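Home | Projects | Year 2 | Staff | Log in

Coffee corner, Bodlow building: project report
Yiğit Polat and Youssra Ashour

What we wanted to know
Why the queue at break is so slow. One machine, 24 people on our corridor, everyone wants a cup at 10.

What we did
Timed every cup in April. 108 in total. Wrote down where the cups were kept, where people stood, how often they walked back for somthing. Then moved things about and timed again.

What we found
Most of the wait wasn't brewing. It was looking for a cup. Best layout was a tray to the left of the machine, spout on that side too, so cup goes tray to grate in one short move. Water tank is on top so leave room above. No shelf!
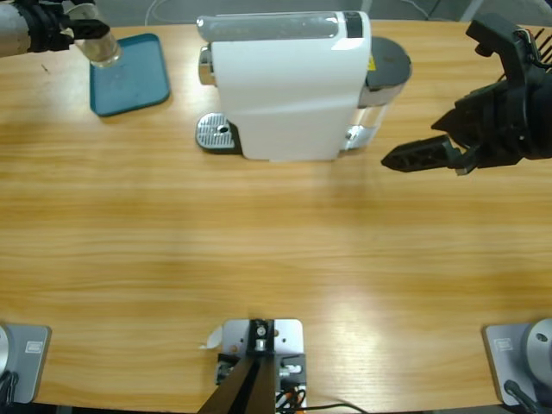 Still to do
Spills on the tray, didnt measure. Also the afternoon rush.

Comments

Mansour: did you try it with mugs?

Youssra Ashour: no, only glass cups. Next time.

Perlow: our floor needs this, queue is out the door by ten past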